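Last updated: May

On the Keeping of Household Records

It has been my practice for 12 years to keep a written record of the running of this household, and several readers have asked how the arrangement is organised. I set it out below in the order in which it was adopted.

The record is held in a single ledger, ruled by hand. Each page is given to one month. Fixed charges are entered on the left, and all other spending on the right. Receipts are kept in an envelope at the back until the month is closed, after which they are destroyed, with the exception of those relating to repairs.

Meter readings are taken on the first morning of the month, before breakfast. The last electricity reading entered was 2816. Readings are written in ink and are not altered. Where an error is found, a line is drawn through the figure and the correct one placed beside it.
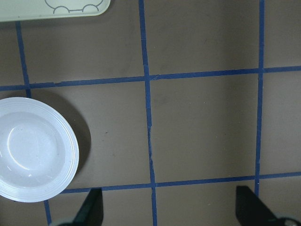

Food is entered weekly under one heading. An earlier attempt to separate bread, milk and vegetables was given up in its second year, as the headings were seldom completed. The present allowance is 400 a month, and any balance is carried forward.

I am obliged to Iresha Bandara, who recommended that insurance renewals be written on the inside cover, and to Sajib Debnath for correcting my treatment of refunds. These are now entered in the month of receipt.

Correspondence on the matter of shared accounts has been received and will be answered in a later entry. The ledger for the coming year has been purchased and remains to be ruled.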